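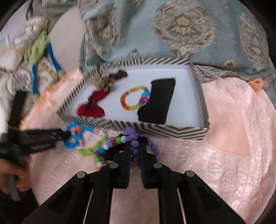
Trikdale hand gripper, pair (left and right)
Item 859. In stock. Sold as a pair only.

Revised 15th November: new finger pads, new pivot screws, and a longer section on what went wrong with the first batch. Please read it if you bought yours before April!

Hi, I'm Onni Juntunen, and I build these in my workshop and sell them through this page. They're hand-held, two-finger grippers for people who record handling tasks to teach robot arms. You hold one in each hand, you do the job you want the robot to learn, and the fingers do all the touching. I make them for small stuff. Beads, bows, hair things, bits of knitting, the sort of fiddly household clutter that makes a robot arm look silly.

What happened with the first batch

Okay, so the fault. A customer wrote to me to say her right-hand gripper kept hanging on to things after she'd let go of the trigger. She'd lower a bead bracelet into a box, open her hand, and the fingers would stay shut for a moment and then spring apart. Beads everywhere. I figured it was a dirty pivot and told her to clean it (sorry, Karin, I owe you a proper apology for that one). She cleaned it and it got worse.

Then I got the same thing on my own bench pair. I'd been moving strings of round beads for most of an afternoon and the right gripper stuck closed with a strand in it. I pulled, like an idiot, and the string snapped. I was picking beads out of the rug for a week.

I took it apart that evening and found two things going on at once. The screw at the inner pivot had been working itself tighter, a tiny bit with every squeeze, until the joint was dragging. And the old finger pads had a soft edge that a thin cord could slide under. Either one by itself you might put up with. Together they gave you a gripper that closed fine and opened when it felt like it.

I went back through every order and wrote to everybody. Out of that batch, 17 grippers came back with a tight pivot, and 2 of those had a cracked arm as well from people forcing them open. That's the part that bothered me most, to be frank. A cracked arm can let go under load, and it can pinch you good on the way.

What's different now

The pivot screws have a shoulder on them, so they bottom out before they can squeeze the joint. You can crank down as hard as you like and the arm still swings. The pads are a firmer rubber from Koivisto and they're glued right up to the edge, so there's no lip for a thread to crawl under. I also swapped the return spring for a stronger one from Koster. You'll feel that in your hand, and if you do long sessions you might grumble at me about it for the first few days. I did!

I ran the new pair on beads, ribbon and loose yarn for 30 hours before I put it up for sale again and it didn't stick once. Yarn is still the hardest. If a loop gets around the base of a finger, stop and unhook it by hand. Please don't yank.

How to check the pair you have

Hold the gripper with the fingers pointing up and squeeze the trigger all the way, then let go quickly. The fingers should open fully in one smooth move. Do it again with the gripper on its side. If they pause, creep or open crooked, put it away and write to me.

Then look along both arms in good light, near the screws. Any pale line in the black plastic is a crack, even a really short one. Don't tape it and don't glue it, I've seen both come back in the mail and neither held.

Keep your other hand away from the joints when you test. I still have the blood blister.

Repairs and swaps

First-batch grippers get fixed free, whether or not you've had trouble with yours. Send both sides, even if only one is acting up, so I can match the springs. I pay the postage. If you can't be without them, tell me and I'll mail a loaner pair first.

You can also buy the pad and screw kit if you'd like to do it yourself. It fits the Trikdale pair only. A few people have asked about putting it on the Trerier handles and no, the holes don't line up, I tried.

In the box

Left gripper, right gripper, spare pads for both, the little hex key, and one printed sheet with the opening test on it. Stick the sheet on the wall where you work. The hex key is the same size as the old one, so if you've already lost that, now you have another.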